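**Manchinhas em mesa branca fosca, como tirar?**

Pessoal, comprei uma mesa branca fosca e já me arrependi um pouco — qualquer risquinho aparece! Perto da borda tem duas marquinhas escuras, e não sei se é sujeira ou arranhão. Esponja pode?

— Leobardo Aguirre
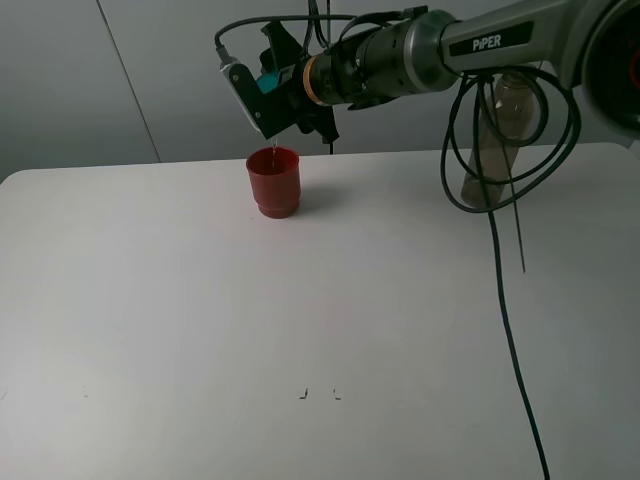
## Respostas

**Hakim Lumbantobing**

Passa a unha de leve primeiro. Se enganchar, é risco, e aí não tem produto que tire. Se não, pano de microfibra com 200 ml de água morna e 2 gotas de detergente neutro.

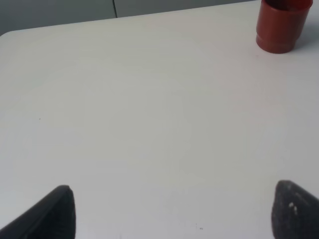 Lado verde da esponja nem pensar, viu? Deixa brilhando onde esfregou — a minha ficou assim e não voltou mais.

**Ivanov22**

bicarbonato resolve tudo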